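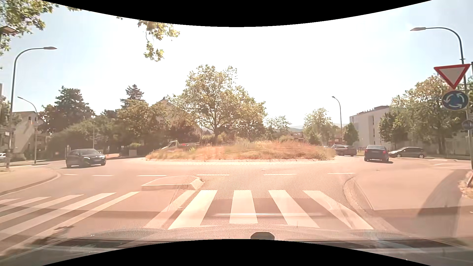
The Tasville print of *Pemia* ran to 3,119 feet across 2 reels. The projectionist logged a splice at the end of reel one and a 6-frame gap in the optical track.

Kukier had paid 4,000 for it, sound included. At the gap the drummer's mouth opened and the speakers gave out a low hum.

She ran it again at half volume. The hum held its level. She wrote "hum not on track" in the log, capped the lens and phoned Poon, who asked which reel she meant.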